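Corner bench, shelf + dry goods
November, started at 8

Picking up from the last page where I ran out of room. Main thing was supposed to be the shelf top. Ended up mostly being jars.

Status of the corner first. Wallpaper is holding. The Seltberg chevron stuff, gray and white, on all three sides now. Nicanor Alcaraz hung the last piece and matched the zigzag at the corners better than I would have. The pattern does a funny thing where the walls meet, looks like it bends. Can't fix that, it's a herringbone going round a corner. Moving on. One roll left over, it's under the stairs standing up, please don't lay it flat with the paint cans on top again.

Shelf. Two-tier, white boards, chrome legs. Came flat packed from Drevalen, top board screwed down at the corners. Complaints so far:
- scuffs along the front edge of the top board
- chipped corner, paint gone, edge feels rough
- fine scratches all over, you see them when the light is low
- lower board sits so close to the table that a jar won't go under standing up (tried)

Lower board stays bare for now. I'd thought about the lids living there. Flat things only. Trays maybe. Nicanor says take it off altogether and get the height back, and he may be right, but then the legs have nothing tying them near the bottom and I don't trust it with weight on top. There's the crossbar under the top board but that's thin. Leave it.

The chip: plan is sand, fill, two coats of white. Had 60 grit in my hand and put it back, that would chew right through the rest of the paint. Need something much finer. None in the drawer. Herrero closes early this month so it waits. Also want to look at whether the screws sit low enough after sanding, the heads are bare metal and I don't want to paint over them and then have to dig them out when the shelf comes apart. Tape over the heads first. Little circles of tape, a hole punch does it, learned that on the Flumham cabinets.

Table top. Specks everywhere, crumbs from the dry stuff mostly but some of the specks don't lift with a dry cloth. Scratch lines too. Not going to refinish the table, it's a work surface. Damp cloth, then dry, then see what's left. If the little dark dots are in the finish they're in the finish.

Now the containers. This is where the time went.

The idea when we set this corner up was that dry goods go in clear jars with lids, so you can see what's in them, and the cans stay as cans. It's drifted. There's a metal tin in with the jars, cans lying on their sides in with the ones that stand up, and the clear dome container that has food in plastic wrap inside the container, so you get a crumpled shiny mess and have to squint to see it's something brown and granular. Whoever wraps things inside the jar, the lid is the point of the jar! Either it's airtight or we get a different one.

Things I wrote on the back of an envelope, copying here before I lose it:

Clear jars w/ round lids. Keep all. The ones on the left side of the front row look pale, hard to say from across the room whether there's much in them. The others beige and brownish. Need labels. On the side and not on the lid, because lids get swapped (they already have been I think, at least the pair by the window got swapped last month and we had salt where the sugar goes).

Amber one. Good color, easy to find. Doesn't need a label as urgently but do it anyway so they match.

Tin with the ridged lid. Can't see in, so it's the one that needs a label most. Or decant it. I'd rather decant it, tin goes to the screw shelf.

Jar with the white lid. Already has print on the lid, small, no use at any distance. Label the side same as rest.

Cans. The one with the mushroom picture stays standing so the picture faces out, no label needed, the picture is the label. The pull-tab ones: stand them up. They roll. A can on its side on a table with crumbs will go wherever it likes and the barcode side isn't flat enough to stop it.
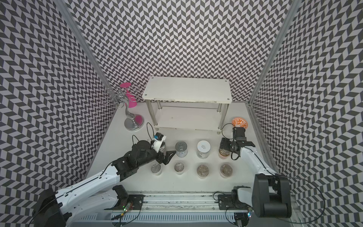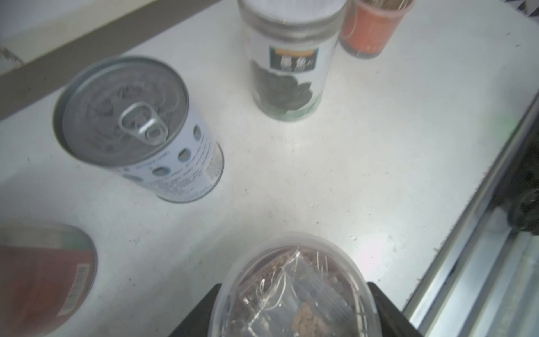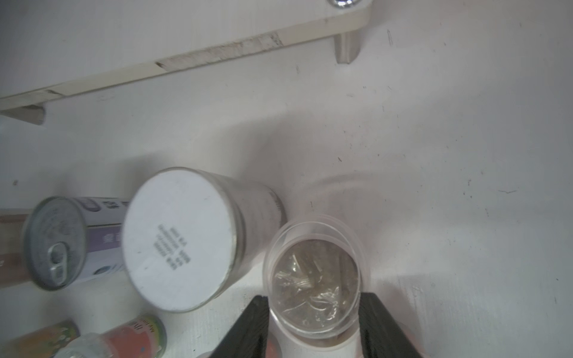
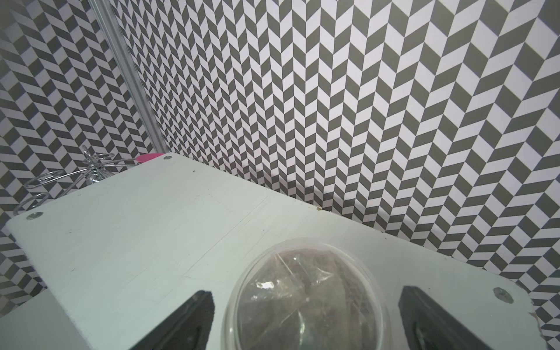 Corner bench at Flumham. First one is the whole corner, second and third are the cans, last is the shelf board with the bad edge on the right.

OK so order of work, writing it down so that whoever gets there first can just start:

Everything off the table onto the cart. Jars at the back of the cart, cans at the front so they can't fall on the jars. Saucer too. The floral saucer by the shelf legs, orange and white, I keep meaning to ask who brought it in. It's small and it's right where an elbow goes. If it's for tea bags it should be over by the kettle, if it's for nothing it can hold the tape circles.

Mug stand. The pink and chrome one in the back left. I like it, leave it in the corner, but the hooks stick out to the side and they snag. Caught my sleeve on it again while I was checking the rail. Turn it so the hooks point at the wall? Then you can't get a mug on it. Maybe just further back. Pink base wipes clean at least, put a bit of felt under the rim so it doesn't mark the table any more than it already is.

Shelf out. Lift by the legs, don't lift by the top board. Wipe behind it, there's debris along the back and it gets down between the board and the wall where a cloth won't go. Use the flat brush. Don't scrub the wallpaper, Seltberg's sheet says dab. I scrubbed a test piece and the gray came up a bit fuzzy so yes, dab.

Sand / fill / paint the chipped corner as above, on newspaper, outside if it's not raining. Filler wants two hours before you touch it. It'll feel dry sooner. Leave it.

Then wipe the table. Then shelf back in, square to the back wall, centered between the aluminum posts. Last time it went back in crooked and with that wallpaper behind it you notice immediately, any line that isn't vertical just jumps out at you.

Then jars. Want to try these on the top board for once, instead of the table in front. Tall stuff behind. If the top board flexes with jars on it I want to know now, before it's painted. Good point actualy, do that first, before sanding. Load it up, lay a straightedge across, look for daylight. Adding that at the top of the list. (Can't add it at the top, no space, it's here, read the whole page.)

Labels. Had a short argument with Nicanor re. handwritten vs printed. He wants the printer. I say masking tape and a marker, contents change too often, and the printed ones leave glue. He pointed out that my sevens look like ones, fair. Compromise: tape, but he writes it. Contents and the month it was filled. That's it, no brand, no shelf number. Tape goes at the same height on each one, use the edge of a scrap block as a gauge.

Things to buy at Herrero:
fine sandpaper, more than one grade
wood filler, the small tube, we never finish the big one
white paint - matte! the gloss looked wrong on the sample, table and board are both matte
felt pads
flat brush if the old one's had it
masking tape, the wide one

Already have: marker, straightedge, cloths, newspaper. Check there's still a hole punch, might be upstairs.

Not buying: more jars. Somebody will ask. Got plenty, it's the wrapping and the lids that are the problem.

Open questions, in no order
- Drevalen says they sell the top board on its own. Haven't heard back on price. If it's cheap I'd skip the filler and swap it. If it's not here by the time I've got the sandpaper I'm just going ahead.
- wood grain shows faintly through the white already. Will another coat hide that or make the patch look different from the rest? Might have to do the full top. Probaby will.
- legs: metal, no rust that I could find, but I only looked at the front ones properly
- should the cans be on this bench at all. There's a case for the lower cabinet. But then nobody sees them and they expire. Print on the ends is tiny, so before they go anywhere, get the loupe out and copy the dates big on tape.
- light. Corner is fine from the front but the shelf throws shadow on the table and the stuff at the back disappears. Clip lamp? Look in the Flumham boxes, we had one.

Did the test with the damp cloth on one patch, front edge, small. Some specks came off. Some didn't. As expected. Used plain water, try a drop of dish soap next time before anyone reaches for the strong stuff.

Cart has a bad wheel, front left, pulls toward the sink. Load it light.

Leaving the page open on the clipboard, Nicanor please initial when the tin is emptied so it doesn't get done twice.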